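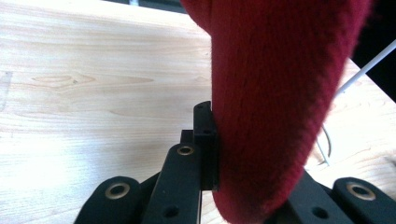 Red fuzzy cloth in the gripper, held over the club table.

Sunday, October 30, 2022

We are five weeks into the fall project and the hand-held gripper is finally getting regular use. For anyone who hasn't read the earlier posts, I help with the Morelli robotics club, and this term the students are working on soft things. Last year was all blocks and cups. Fabric is harder.

The plan is to collect 108 short recordings of people picking up and moving cloth with the gripper, then see what the arm (the students named it Cedia) can learn from them. As of today we have 43. Some of those will get thrown out. A few have the operator talking through the whole thing, which doesn't matter, and a few stop before the cloth is put down, which does.

Red was a practical choice. The table is pale wood and the first cloth we tried was cream, and the tracking script, Rera, kept losing the edge of it. With the red it does better. The trouble now is lint. It gets on the pads and we wipe them down with a dry rag between sets. One of the students wants to try a silicone cover over the pads. I said fine, as long as it comes off again.

Things we changed this month:

The pads close slower. At the old speed they pushed the cloth away before they got hold of it.

We grip near a lower edge whenever we can. Grabbing the middle gave us a bunched-up lump that was no use for folding.

Every recording starts from the same spot, marked with tape. This was my students' idea and I should have thought of it in September.

The regional meet is hosted by Okidix this year and the entry form asks for a video of no more than 2 minutes. We have a rough cut that runs long. The folding part can be trimmed, but the students like it, so they are going to argue it out at the next meeting.

The entry fee is $50 and it's paid. I still need permission slips from half the group. If your kid is in the club, please look in the bottom of the backpack.

Next post will be after we get the rest of the recordings done, or after we give up on the fleece and go to a towel.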